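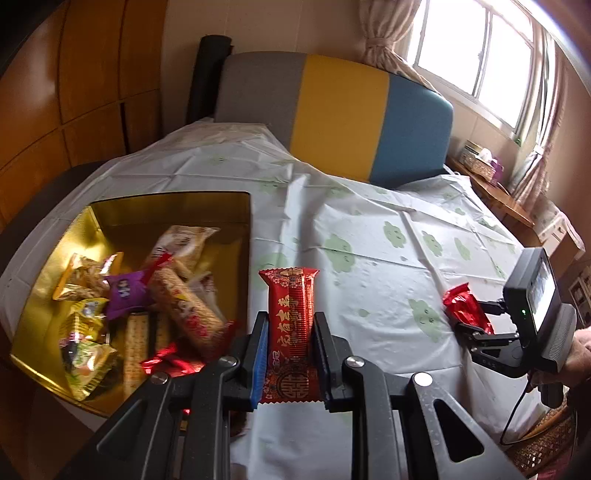 Red wrapper with the double-happiness emblem, by the snack tray

Iida Hämäläinen wrote:
> My focaccia from the Boltari flour stays pale underneath and
> gummy in the middle. 72% water, 3 hours bulk, steel pan. Is it
> the flour?

I doubt it. I get the same result with Piras flour if the pan goes on the middle rack. Try this for 700 g of flour:

Drop the water to 490 g, so 70%.
Hold back 50 g of it and work it in after the salt.
Bake on the lowest rack, then move up for color.

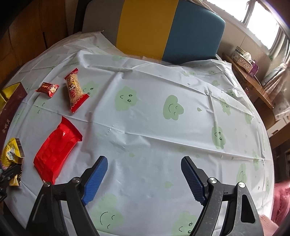
Snack packages on the left side of the cloud-print sheet

Leave the bulk time alone for now – change the rack first, then the water, and post both crumbs. What size is your pan? A deep one will need longer in the oven at that dough weight.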